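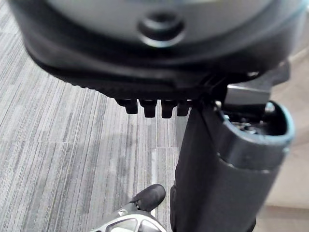 dark gray and black at close range.

Terer: pictures from a season of sorting clothes

Released Jul 28, 2024, as part of the Homadico household series

Hello, and thank you for stopping by! Terer is a collection of 3000 stills about dealing with cloth at home, which mostly means shirts, towels and all the soft odds and ends that pile up on a chair by the end of the week. We started it at Sovance with 20 short sessions and had such a nice time (and so much laundry) that we kept going until we had 110.

Each session has its own folder, with the stills inside and a plain text file called notes. The notes give the color of the main piece, whether it was laid flat, folded or crumpled, and anything else that seemed worth writing down that day. Where we couldn't tell a shirt from a plain cloth, the label simply says fabric, and we'd rather leave it that way than guess. Crumpled teal-green fabric goes under "green, crumpled", by the way, as we never did agree on a separate heading for teal.

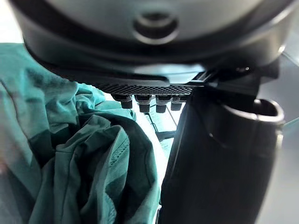

One early reader wrote in to ask if socks could please have a folder of their own, as she had been hunting for pairs among the towels for most of an afternoon. Fair enough! Socks will move in the August update, along with nine sessions of bed linen that we're still labeling.

If you also use Tôn, our older set, please note that its folders are sorted by room, so the two won't merge neatly without some renaming.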